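How to Keep a Suspension Log for Your Amateur Soccer Team

Every amateur team has a player who swears he is on three yellow cards. He is on five. You will learn this twenty minutes after kickoff, from the other team's manager, who has been keeping better track of your squad than you have.

I took over the book at Havton when Arne Wiegand moved away and left me a shoebox of match reports. It took one forfeited win to get me to do it properly.

What you need

A spreadsheet or a ruled notebook, your league's current rulebook, and one person who fills it in. Two people filling it in is how Havton ended up with two logs and two different totals for the same left back.

Step 1: Read the rule, then read it again

Find the page on cautions and write down how many yellows bring a ban, whether the count resets, and which competitions are lumped together. Ours keeps cup cards separate. Plenty of leagues don't. Do not ask the oldest player in the dressing room. He is quoting the rulebook from when he had knees.

Step 2: Set up your columns

Use one row per card, with the date, opponent, competition, player, color, and minute. Add a last column for the running total. Resist the urge to add a column for whether it was deserved. Hartmut Stüber tried that one season and the notes ran longer than the match reports.

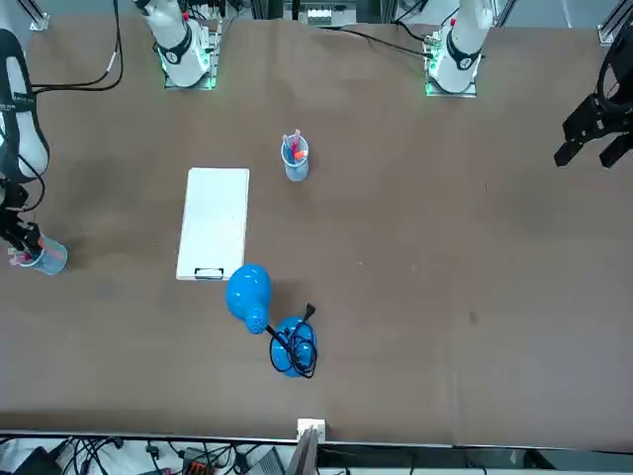
Step 3: Enter cards the same evening

Copy them from the referee's report once it's posted, and from your own notes until then. If the two disagree, the report wins. You can email the league about a mix-up between two players, and you should do it before the next match. When our number 95 got booked for something Malte Kasten did, it took two polite messages to sort out.

Step 4: Mark the bans in advance

When a player is one caution short, turn his row yellow and tell him. When he is banned, write the exact fixtures he will miss. A postponed match usually doesn't count as served, which caught out Morent in November.

Step 5: Check before you name the team

Open the log before the team sheet goes in, every time, friendlies included if your league counts them. Hannelore Tiedemann at Lenz tapes hers inside the kit bag lid, where the captain has to look at it to get his socks.

At the end of the season, save a copy and start a new sheet. Carry over any ban that hasn't been served, including for players who claim to be retiring.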